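**Duvet goes flat after washing, what filling do you buy?**

**torkora_86**
Hello all. I have a feather duvet from Melisach and after 5 washes it has become flat at the corners. The shop in Jarnau told me that it needs only a longer drying. I have dried it for two hours and the lumps are still there. Should I change to synthetic filling?

**jarnau_linen**
Two hours is too short for feathers. Use low heat, stop every half hour, and break the lumps with your hands. I would not buy synthetic, it makes me sweat even in April.

**Tsikata**
I disagree with this. I moved to synthetic and I wash it at 70 without any worry. For a person with dust allergy this is more important than the feeling of luxury. I also keep a plain striped cover on it, white on white, so the marks from ironing are not visible.
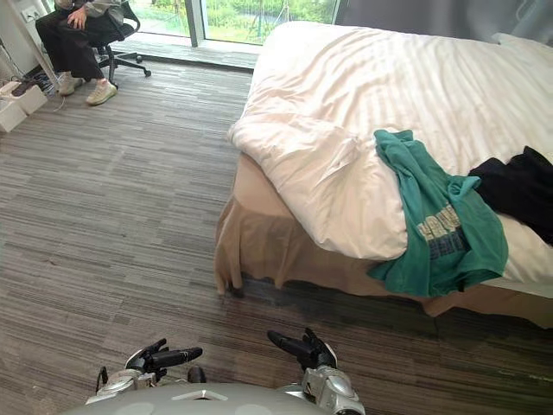 My bed with the striped white cover, before I put the clothes away.

**jarnau_linen**
It looks nice, but 70 every time will make the fabric thin. I speak from experience, I lost two good covers like this.

**Tsikata**
Only the duvet goes at 70, and only twice in a year. The cover I wash at a lower temperature.

**jarnau_linen**
OK, then I misunderstood you.

**torkora_86**
Thank you both. I will first try the slow drying with pauses. If the corners stay flat, I will look at synthetic. Does somebody know if the bigger Melisach size fits in a normal home dryer?

**Tsikata**
Mine did not fit. I take it to the laundry place.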